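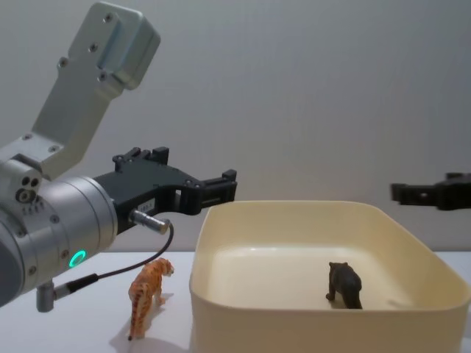
Robot arm with its green indicator light on.

Parish Offering FAQ
August | By Beverley Stubbs
Filed under: Parish Life, Stewardship

Who may request a Mass intention?
Any member of the Clirville or Tevley congregations.

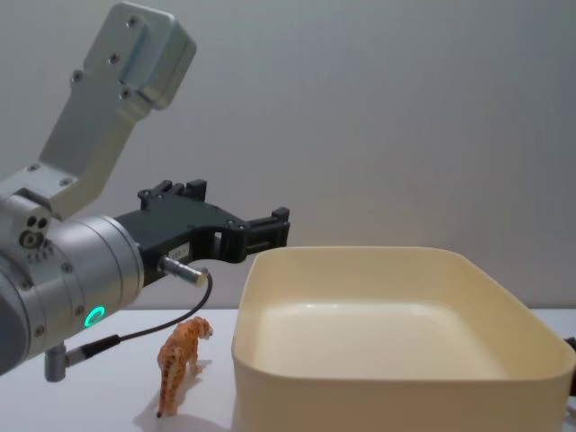

How are envelopes assigned?
Each household receives one number. The parish has issued 314 to date.

Are gifts acknowledged in writing?
Yes. Statements are mailed to every registered household

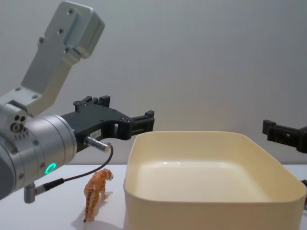

and may also be collected from the office on request.

May children contribute?

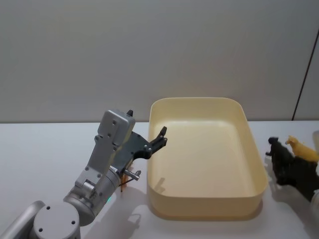
Children may bring gifts to the altar at the family Mass. Small toys are welcome, such as the two animal figurines beside the cream-colored tray.

Comments (2)

Guido Parisi: Can I keep my old envelope number?

Serpil Bozkurt: Thank you, the Tevley answer helped.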